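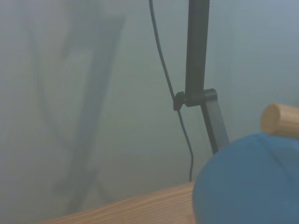
Something blue and rounded at the table, early in the planning season.

The budget for the new arm was due at the end of August, and by the middle of the month I had written it four times. I am not a budget person. I came up through the kitchens at Collholm, where you wrote what you needed on the back of a delivery slip and somebody either bought it or laughed, and I had grown used to thinking of money as a kind of weather that happened upstairs. But the woman who used to do our requests had moved to the coast in the spring, and she left me her calculator, her good stapler and a folder labeled FRAGILE with nothing in it except other folders.

So there I was with my coffee, trying to put a price on hanging up a mug. 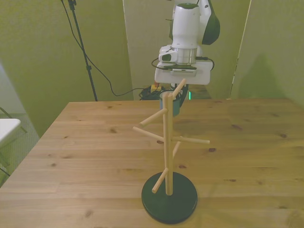 Collholm House, Kitchen and Dining Equipment Group

I should say that I loved watching it work, and that this was most of my trouble. You can't write "I love watching it work" in a box marked Justification (I tried, in the second draft, and took it out on the bus home). The arm would come down over the little wooden tree on its black base, and I'd find I was holding my breath like somebody's mother at a piano recital.

The quote from Hosanen was for the arm, the hand and a year of service. The quote from Tanabe was lower, and it was lower in the way a cheap hotel is lower, where you pay again for the towels. Spare fingers were extra. Training was extra. There was a line for "site readiness" that came to $2,243, and when I called to ask what it meant, a very pleasant young man told me it meant whether the site was ready. I asked him how they would know. He said that was what the $2,243 was for.

I liked him, I'm sorry to say, and we talked for a good while about his grandmother's dishes.

After that I went down and sat by the table. It was past five and the hallway had gone quiet, and I took the third draft along with a pencil, meaning to be stern with it.
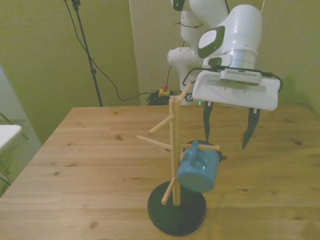
What I kept coming back to was the evening shift. We had 8 people on it when I started and we had three now, good people with bad wrists, and every night they put away the mugs from the whole dining hall after everything else was done. I had done that job myself for two winters. You stand there with your feet aching and the mugs go up one at a time, and you think about your own kitchen, and whether there's any bread in it.

None of that was in the draft. I had written about throughput, a word I'd borrowed from the Tanabe brochure, and I had spelled it wrong in the heading. I turned the page over and wrote on the back, the old delivery slip way, what we needed and who needed it. Then I wrote what I wanted to happen to the three of them, which was that they'd keep their hours and go home with something left in their hands.

It took me until the lights in the hallway clicked over to the night setting. The tea towel I'd brought down for no reason was in my lap the whole time.
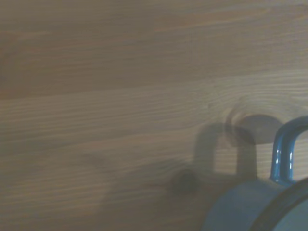

The Fifth Draft

I typed it up the next morning and it came to two pages, with Hosanen's number on the second one. Under Alternatives Considered I put Tanabe, and under that I put Rirnen, who only sell carts, but they are very nice carts and I felt they ought to be mentioned. Under Risks I wrote that I might be wrong about all of it.

Upstairs sent it back before lunch with a single question in green ink, asking whether the mugs were included.

I got out the good stapler and began to write them an answer.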